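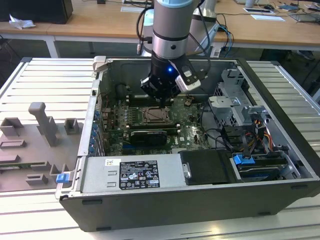
Robot arm and an open Dell desktop tower on a worktable.

Research & Discovery | Earth and Environment | Faculty

The Dunes That Wouldn't Hold Still

By Sabina Lukáč

If you drive out to Timik Beach early enough on a Thursday, before the bakery trucks have finished with the boardwalk, you will probably find a gray station wagon parked crooked at the end of the last lot with its tailgate up and a great deal of sand in the back. The wagon belongs to Kalliopi Ionescu, professor of geography at Varnemlow, and she will be somewhere beyond it, on the far side of the first ridge, walking a straight line toward the ocean with a pole in one hand and a clipboard tucked under her arm.

She has been walking that line for 19 years. There are six lines in all, spaced down the length of the spit from the parking lot to Wellis Point, and every one of them begins at a concrete marker set well back in the bayberry. She starts at the marker, sights on a post near the high tide mark, and measures the height of the ground as she goes. Then she walks back, drinks some coffee out of a thermos lid, and does the next one.

"I tell the students it's the least glamorous thing they'll ever do with me," she told me on my first morning out, when I was trying to keep up and getting sand in both shoes. "Then they all want to come back in the spring and see what moved."

A lot moves. I grew up an hour inland and came to Timik every summer as a child, and I would have sworn to you that the dunes behind the snack bar were the same dunes I rolled down when I was seven. They are nothing of the kind. The big one, the one we used to call the Camel, has traveled far enough toward the bay that the spot where I ate my sandwiches is now open beach. The Camel itself has lost one of its humps and swallowed a picnic shelter. Ionescu showed me the corner of the shelter roof poking out, with beach grass growing right up over the shingles, and she was so pleased about it that I found I was pleased too.

The way she explains it, a dune is a kind of savings account. Wind carries dry sand up off the beach and drops it wherever something slows the air down: a clump of grass, a log, a snow fence, somebody's forgotten beach chair. All through the summer the deposits trickle in. Then winter storms come and make a big withdrawal, pulling sand off the face of the dune and spreading it on the bars offshore, and over the following months the gentler waves bring a good portion of it home again. A healthy beach goes back and forth like this for centuries, and the trouble starts when something gets in the way of the deposits.

For a long time, people in Timik assumed that something was the ocean. Everyone could see the beach getting narrower in front of the old hotel, and the natural conclusion was that the sea was taking it. When Ionescu first started her lines she half expected to confirm this. What her numbers kept showing her, season after season, was a good deal odder. The sand in front of the hotel was coming back each summer more or less on schedule. It just wasn't staying on the dune. The footpaths, dozens of little shortcuts worn through the grass by people who wanted to get to the water without walking to the proper crossing, had turned into chutes, and the wind was blowing sand straight through them into the road, where the town scooped it up every April and trucked it away.

"They were hauling off the dune," said Fernanda Bettencourt, a doctoral student who has spent the past few summers on the project and who did most of the work of adding it all up. She went through the public works records, load by load, in a room over the fire station with one window that doesn't open. In the busiest year she found 113 truckloads, every one of them sold or given away as fill. Some of it is under the middle school's soccer field.
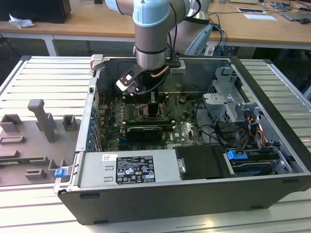

Bettencourt came to geography sideways. She had started out in accounting, and it was an elective in landforms, taken because it fit between two other classes, that changed her mind. She still talks like an accountant now and then, and it serves her well. Her dissertation treats the whole spit as a ledger, with sand coming in at the north end and leaving at the south and being misplaced at various points along the way. She is especially interested in the misplaced part. When I asked her what the hardest thing about the work was, I expected her to say the statistics, and she said the biting flies in July.

The grass is its own story, and for that you have to talk to Rok Georgiev, over in biology, whose greenhouse sits behind the old gymnasium and smells wonderfully of wet peat. American beachgrass does something that still seems a bit miraculous to me however many times he explains it. Most plants die if you bury them. Beachgrass likes it. Let a few inches of fresh sand settle on it and it sends up new shoots through the top, puts out new roots at the new level, and carries on, so that a tall dune is really a stack of old grass reaching all the way down. Take away the fresh sand and it sulks. The shoots thin out, the roots get nibbled by tiny worms in the soil, and within a few seasons you have a bare patch that the wind can get its fingers into.

What it can't stand at all is feet. Georgiev has been testing how many crossings a patch of grass will put up with before it gives out, using a marked plot near Wellis Point and a rotation of undergraduates who walk back and forth across it in sneakers. The answer, for young plants in dry weather, is discouragingly few. He'd rather not give me a figure until the paper is out, and I have promised not to guess at one in print. I will say that I have used the boardwalk ever since.

So what do you do with a thing like this once you know it? Here I think Ionescu deserves more credit than she gives herself, because she could easily have published her profiles and gone on to the next beach. She went to town meetings instead, and she sat through the parking discussions. Georges Masri, who runs the hardware store on Front Street and was on the beach board in those years, remembers her first presentation as a rough evening.

"She had the charts, she had everything, and people wanted to yell about the hotel," he told me across the counter, while cutting a key for somebody. "I was one of them, I'll be frank with you. I had a path right behind my mother's place that we'd used all our lives. I didn't care to hear it was the problem."

He came around, he says, when she took him out to that path and had him stand in it on a windy afternoon in shorts. The sand stings when it's really going. He stood there with it hitting the backs of his legs and looked down toward the road, where it was piling up against the curb, and after that he voted to close it.

Since then the town has closed most of the shortcuts and rebuilt the remaining crossings at an angle to the prevailing wind, so that they don't work as chutes. Two of the ramps have been raised on posts high enough for sand to pass underneath and settle. The road still gets swept, but the sweepings go back on the beach now, which took longer to arrange than you'd imagine and involved a state permit. Planting happens in the cold months, when the grass is dormant. You make a slot with a spade, drop in two or three stems, step on it firmly, and move along a foot and a half and do it again until your back gives out. I lasted around 10 minutes before I needed to stand up and admire the view.

Whether it's working is a question Ionescu answers with a certain amount of care. Four of her six lines show the front ridge building. One is holding about where it was. The last, down by Wellis Point, has been losing ground steadily and she isn't sure why; it may be that the inlet there is shifting, as it has in the past according to the old charts, and if so then no quantity of grass is going to argue with it. She wants to put in another line on the far side to see. She also wants to redo some of the early surveys against the aerial photographs, which she thinks may be hiding a mistake in one of her own markers. She mentioned this quite cheerfully, as though it were a treat she was saving.

I went out with them one more time in August. The beach was already filling up with umbrellas, and a small boy with a bucket followed Bettencourt the whole length of the third line, asking her what the pole was for. She told him. He asked again. She told him again, a little differently, and let him hold the end of it while she wrote the number down. Up on the ridge, Ionescu was kneeling in the grass with her hat pushed back, brushing sand away from a marker that had been knee high when she put it in, and calling down for somebody to bring the shovel.

Students interested in field placements at Timik for next summer can ask at the geography office. Bring a hat, and closed shoes, and plan on leaving before sunrise.

Varnemlow Magazine | Contact the Editors | Change of Address | © Varnemlow Magazine. All rights reserved. | Back to top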